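Drellix erweitert Datenaufnahme für lernende Robotersysteme

Zweiarmige Arbeitsplätze liefern Beispiele für das Projekt Senia

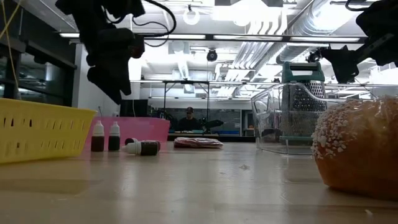
Dustau, 29. Januar 2020. Die Drellix GmbH baut die Aufnahme von Trainingsbeispielen für ihr Lernsystem Senia aus. Bis Juni sollen am Standort Dustau 20 Arbeitsplätze mit je zwei Roboterarmen in Betrieb sein. Bisher sind es 18.

Senia soll Greif- und Sortieraufgaben übernehmen, bei denen Art und Lage der Gegenstände nicht vorab festgelegt sind. Das System wird dazu nicht für jeden Artikel einzeln programmiert. Es lernt aus Vorführungen, bei denen Bedienkräfte die Arme fernsteuern. Bewegungen der Gelenke, Öffnung der Greifer und Kamerabilder werden gemeinsam gespeichert.

Auf den Tischen liegen Dinge aus Haushalt und Handel: kleine Tropfflaschen, eine Küchenreibe mit grünem Griff, Kunststoffkörbe und Wannen, verpackte Ware, ein Brötchen mit Hagelzucker. Durchsichtige und glänzende Oberflächen gehören ausdrücklich dazu. Sie bereiten der Bilderkennung nach Angaben des Unternehmens weiterhin die meisten Schwierigkeiten, ebenso Flaschen, die nicht stehen, sondern auf der Seite liegen.

Der Aufgabenkatalog umfasst derzeit 31 Grundaufgaben, darunter das Einräumen in Behälter, das Aufrichten liegender Gegenstände und die Übergabe von einem Arm zum anderen. Für jede Aufgabe sind 800 Vorführungen mit wechselnder Anordnung vorgesehen. Abgebrochene Versuche werden gekennzeichnet und getrennt abgelegt. Sie fließen in die Auswertung ein, zählen aber nicht zum Soll.

Die Aufbereitung der Daten übernimmt der Softwarepartner Oh. Er prüft die Aufnahmen auf fehlende Bilder und Zeitversatz und versieht sie mit kurzen Aufgabenbeschreibungen. Fehlerhafte Aufnahmen gehen zur Wiederholung zurück nach Dustau.

Ein Termin für den Einsatz von Senia bei Kunden steht noch nicht fest. Drellix will nach Abschluss der laufenden Aufnahmen über die nächsten Aufgaben entscheiden.

Pressekontakt:
Drellix GmbH, Unternehmenskommunikation, Dustau
Abdruck honorarfrei, Belegexemplar erbeten.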